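4.2 The hand-held gripper unit

The second half of the course was the part we had looked forward to most. The 26 students, working in pairs, moved from the simulator to real objects, and each pair recorded its own demonstrations with a hand-held gripper before any policy was trained. We chose this order on purpose. In the pilot course at Kerkilby the students received a finished dataset, and their reports treated the data as something like weather. Once they had to produce it themselves, they began to ask very good questions about it.

Each pair wrote a task card first. The card named one object, a start area, a goal area and a rule for deciding whether an attempt counted as a success. Most pairs wrote the first version in a few minutes and then spent the rest of the session repairing it. A card that says "put the cup near the edge" looks clear until two people have to score the same attempt separately. Rocío Painemal, who taught the Clevville section, asked every pair to hand its card to another pair and watch them try to follow it without help. This was noisy and a lot of fun, and nearly all the cards came back with changes.

Recording took up to 15 minutes per turn, after which the partners swapped roles. One partner held the gripper and the other reset the objects, called out the start and filled in the log. In total the class kept 209 demonstrations. Attempts that broke the task rule were not deleted; they went into a separate folder with a short note on what had gone wrong, and several pairs later found this folder more useful than the main one.

We had planned a short lecture on viewpoint and ended up dropping it, as the students got there first. During the opening review session Amancay Acuña's group noticed that they had been judging their demonstrations from where they stood, at full height beside the table, while the model would only ever receive the view from the tool. From above, their grasps looked fine. In the recordings the object often slid behind a finger just before contact, and for that stretch the model had almost nothing to go on. The group rewrote its approach so that the gripper came in lower and more slowly, and presented both versions side by side the following week. Other pairs copied the idea at once.

After that session we added a viewing exercise for everyone. Students opened single frames taken from their recordings, with no sound and no log entry, and wrote down only what the frame itself could support: which parts of the tool were in view, what lay on the work surface, and whether anything outside the task had entered the picture. They then compared notes with the log. The exercise is plain, but it changed how they talked. "The gripper is reaching for the block" became "the fingers are apart and the block is between them," and the question of where the reaching comes from (the frames before, the label, the task card) turned into one of the best discussions of the term — we let it run well past the end of the session.

Objects at the margin received special attention. A model trained on a small set of recordings can pick up on anything that stays in one place, and students were quick to see that a fixture on the table might serve as a landmark without anyone intending it. Dardo Gaete proposed a simple check: cover one region of the frame, run the trained policy again on held-out recordings, and see whether its predicted motion shifts. Four pairs tried this. Two of them saw a clear shift when the covered region held nothing related to the task, and both wrote about it with real excitement in their final reports. We have since made the check a required step.

Hands were the other common topic. Partners resetting objects sometimes reached in early, and the class had to settle whether such frames should be trimmed, kept or marked. Opinions differed, and we did not impose a rule. Each pair wrote its choice on the task card and had to defend it. Figure 3 gives a single frame of the sort used in the viewing exercise.

Figure 3. View from the hand-held gripper. Both fingers are in view with open tabletop between them; a round white power strip stands at upper right, and part of a hand holding a dark object enters at upper left.

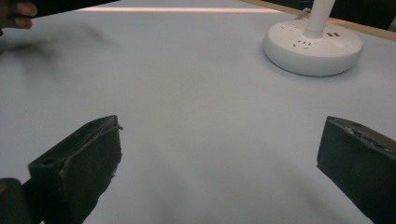 Pairs that marked such frames instead of trimming them had longer logs to keep, but they found it easier to explain odd predictions later, and three of them asked to continue with their data after the course.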